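Célula Goltar – boas práticas de bancada, galeria

Fotos e notas soltas, escritas à pressa no sábado. Servem para quem entra agora na equipa da Mivness e ainda não leu a norma interna Lilberg (68 páginas, força nisso). Mais fotos quando houver tempo.

Loiça e têxteis, vistos do punho:
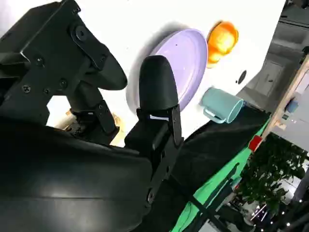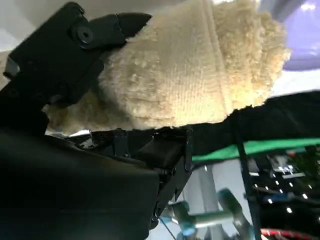 Regras para objetos na mesa

Prato e caneca – posição livre, deitada também vale. Registar sempre a posição inicial antes de arrancar. Caneca tombada conta como variante, não se corrige à mão a meio do ciclo.
Toalhas: pegar pela borda, força baixa. Se o tecido prender nas peças da garra, parar, abrir, soltar à mão com o braço travado. Nunca puxar com o braço ativo!!

Garra

Parafusos dos dedos verificados no inicio de cada turno. Marcar na folha Đỗ, coluna 2. Fiapos fora das articulações – pincel seco, nada de ar comprimido.
Troca de dedos às 3000 preensões. Uma unidade foi até às 3794 e o Sang Doãn não gostou nada. Com razão.

Panos e cabos

Panos laterais presos, sem pontas soltas na zona de passagem do braço. Cabos com folga suficiente para a rotação completa do punho, testar devagar primeiro.
Ninguém mete a mão na mesa sem paragem confirmada. Confirmada em voz alta, não com um aceno.

Registo

Cada ciclo leva número, hora e operador. Falhas também, sobretudo as falhas. Em agosto ficaram uns 1016 ciclos sem operador indicado e tivemos de os por todos de lado.
Dúvidas – falar com o Sang, de preferência antes das 11h.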